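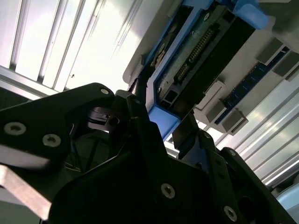 The board with its blue carrier, aluminum rails behind.

Bench diary: the old tower
February 2023
By Shireen Botha

Got the side off the old desktop tower this morning. It has been under the stairs since October and I had put it off long enough. Ritva Hyvönen wants the files from it before it goes to recycling, and I want the space back.

I looked over the board in the blue plastic carrier first. It has a long black connector with a double row of small gold pins, and a shorter row further along. I don't have a use for it yet. It goes on the Valtonen list with the other parts to keep.

Then the tower. I made a note of the cables before touching any of them, as I mixed two up on the last one and lost an evening to it.
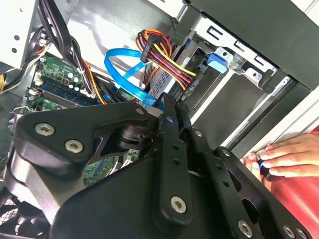

The blue SATA cable goes to a drive, with plenty of slack in it. The thick black bundle with orange wires mixed in comes down toward the motherboard, and there are yellow and black power wires by the white metal panel. I wrote all of that on a card and taped it inside the lid of the parts box.

Ritva called at lunch. She remembers 77 folders of scanned letters and is sure they were all on this machine. I told her I would copy everything and she could sort it out at home.

Still to do: buy dust cloths, find the small screwdriver, ask Wirkard what they charge for pickup. Last time it was 31 dollars. Stopped at five and made soup.

Last updated: 8 p.m.

Recent entries
Clearing under the stairs
The Bitico printer, again
Shelf brackets and a trip to Nillness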